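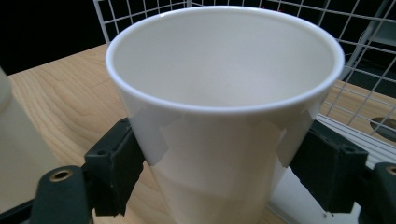
How to add a robot to your kitchen crew without losing the crew

At Bodcombe we run the staff canteen for an office park, which means lunch for 1187 people and a dish room that used to be the place you were sent when you were in trouble. Last spring management decided that handling cups would be the first job to get automated. A cup sounds easy until you have to explain one to a machine. You pick it up just below the rim, a black finger on each side, squeeze enough to hold it and not enough to make it a former cup, and keep it upright the whole way. Any dishwasher with a week's experience does this while arguing about soccer. It took us four months.

I was the shift lead, so I got handed the project along with a binder. What follows is the order I would do things in if I had to do it again, written for whoever has your version of the binder.

What you need before you start

One dull, repeated job that everyone agrees is dull. One person from each shift who does that job. A table nobody else wants. Someone in management who can sign for small purchases without a meeting. The vendor will supply the rest and will tell you it is all you need.

Step 1. Write down the job as it is done

The binder had a page called Current Process. According to it, cups came off the belt, were placed in racks, were washed, and were stacked. Four lines, very clean.

Stand in the dish room for a full shift and write your own version. Ours ran to three pages. Cups come off the belt with spoons in them. Some have napkins pushed down inside, and some are nested in a way that forms a vacuum. Around 1:30 p.m. the belt backs up and people start taking cups off with both hands, four at a time, by a method I still can't describe in writing. Lipstick needs a thumb. Chips along the rim are found by feel, and the chipped ones go in a gray bin that appears on no floor plan.

Every one of those is a small decision somebody makes without being paid extra for it. If it isn't on your list, the machine won't do it, and the person standing next to the machine will, on top of whatever they've been told their new job is.

Step 2. Tell people early, and tell them the hours

Our announcement went up on the board by the time clock. It used the phrase "freeing our team for higher-value tasks." By the end of the shift someone had written underneath it, in pen, "like what."

Fair question. Have the answer first. Put it in hours, by shift, and say which names of jobs will change. In our case the plan was to take one person off cup racking at each lunch and move that person to the serving line, which pays the same and involves more talking. Some people wanted that very much. Two of my best people had chosen the dish room specifically so they would never have to talk to anyone about soup. If I had asked them in week one I would have saved myself a grievance and a very long conversation by the loading dock.

Things to settle before anything is delivered:

Does anyone lose hours? If yes, say it. They can count.
Who picks first when the new slots open?
What happens to the person who trains the machine, once it's trained?
Who gets called when it stops at noon, and are they on site or in another time zone?

Get the answers in writing and pin them up next to the first notice. Leave space for comments, as you'll get them either way.

Step 3. Have the people who do the job teach the job

The system we bought is called Jerico. You teach it with a gripper you hold in your hand, with a camera on it. You do the task yourself using the gripper in place of your fingers, over and over, and the recordings go off to be turned into something the arm can follow. There's no programming. There is a lot of picking up cups.

The vendor offered to send their own people to do the recordings. They are pleasant and quick, and they have never worked a lunch. Turn this down if you can. We put Savita Khurana on it, who had been racking cups for longer than I've had my license, and she had opinions within the hour.

Her first was about grip height. The sample recordings took hold low on the cup. Savita goes just under the rim, as that's how you clear the divider on our racks without knocking the neighbor over. Her second was about pace. She refused to hurry, on the grounds that a machine taught by someone in a hurry would be in a hurry forever. I put that in my report and the vendor asked if they could quote it. She said no.

We recorded 2000 pickups. A few practical notes from those weeks:

Set up a real table, with the clutter you really have. The first batch was done on a bare surface and the arm was later baffled by the presence of a second cup.

Do 70 in a sitting, then stop. After that the wrist goes, and so does the attitude, and both end up in the data.

Keep the bad ones in a separate folder with a note. A slipped cup is useful to somebody if they know it was a slip.

Vary the cups. We have three kinds, bought under three different managers.

Pay for it as skilled work. We argued this with Human Resources for a month. The recordings were classed as "training," which on our pay scale is something you receive, and there was no code for giving it. We ended up using the code for relief supervisor. It's still the code. Savita has supervised no one.

Step 4. Run it beside the old way

Do not switch over. Put the arm at one end of the belt and leave your people at the other. Ours went live in July, when half the office park is on vacation and the stakes are mostly iced coffee.

Keep a notebook next to the arm, a paper one, and have everyone write in it when something goes wrong. Time, what happened, what you did. Don't ask for names and don't correct spelling. Ours has entries like:

11:50. Picked up cup. Would not put down cup.
12:15. Racked six fine. Racked seventh on top of sixth.
12:40. Stopped. Light is orange. Manual says there is no orange.
1:05. Tea bag.

That last one is the whole entry, and everyone on shift knew what it meant. The arm takes the cup as it finds it, tea bag included, and the wash cycle then distributes the tea bag evenly over the rack. So somebody has to stand upstream and empty the cups. This was not in the binder. I've since heard the same story from a hospital kitchen in Vesbridge, where it's yogurt lids.

Step 5. Count the new work

By the sixth week the arm was racking 400 cups over a lunch, and there was a slide about it. The slide showed one position no longer needed at the belt, and technically that's right.

Make your own slide. Ours listed the emptying upstream, wiping the camera (steam, every half hour), restarting after the orange light, and pulling chipped cups, since the arm regards a chipped cup as a cup. Added up, that came to most of a person. A less tired person, I'll give it that. Sore wrists went down, and I'd have bought the thing for that alone. But it was a person, and for six weeks the work had been getting done by whoever was nearest and kindest.

Once it was written down we could make it a job. We called it belt lead, gave it a step on the pay scale, and put it up for bids in seniority order. One of the two soup objectors took it. He spends lunch beside a machine that doesn't speak, and he has asked me not to fix anything.

Step 6. Decide who is allowed to stop it

For the first two weeks only a supervisor could hit pause. This meant that when the arm started placing cups into thin air a few inches from the rack, four adults stood and watched it do so while someone went to find me.

Everyone on the line should be able to stop it, and no one should have to fill in a form for doing it. Put the button where a short person with wet hands can reach. Then tell people, more than once, that stopping it is part of the work. They've spent years being told to keep the belt moving and won't believe you right away.

Step 7. Plan for the day it's down

It will be down. Ours was out for nine days waiting on a part, and on the second of those days I discovered that our two newest hires had never racked cups by hand. They'd started after the arm did. Savita taught them before lunch, at the same table, just under the rim.

Now everyone does one shift a month with the arm switched off. The Mthembu group, who own the building and get a copy of my throughput numbers, phoned to ask about the dips. I explained. They asked if the dips could be moved to a different column, so they have been.

If you have something similar going in and want our list from Step 1, leave a note at the canteen office. It's up to five pages. The spoons now have their own section.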